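Travel and Hospitality Operations, Unit 6
Handling Disrupted Journeys
Notes to go with the lecture of 16 October 2019
Tutor: Špela Spahić

Types of disruption

We divide disruption by cause, as the cause decides who pays. Weather, strikes and air traffic limits are normally outside the carrier's control. Crew shortage and late inbound aircraft normally are not. Many real cases are mixed, and the desk agent has to record the first cause in the chain.

Look again at the Plitdale case from last week. A coach firm held 573 bookings for one day in December and had to cancel every morning departure. Roughly 200 passengers were already at the stop when the text message went out.
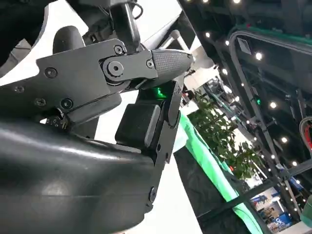 The firm lost more goodwill through the late message than through the cancellation. Passengers who heard at home mostly accepted a later coach. Those at the stop asked for refunds, and several wrote to the local paper.

Order of work at the desk

1. Confirm the new departure time, or say plainly that there isn't one yet.
2. Deal with onward connections before meals and hotels.
3. Write down what was promised, with the time and your initials.
4. Repeat the announcement every 10 minutes, even if nothing has changed.

Recep Dağdelen will cover point 2 in the seminar, using the Wundstead to Rivas timetable. Bring a printed copy – the room has poor signal.
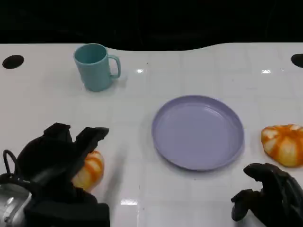 Rebooking and refunds

A passenger who accepts a new booking usually gives up the refund for that leg, but may keep a claim for expenses. Check the conditions of carriage each time. In the Jandis exercise the ticket is reference 3398 and the return leg is on a separate booking, so treat the two legs separately.

Reading for next time: handout 7, sections on missed connections and lost baggage. Written answers to the Jandis exercise go in the tray outside the unit office.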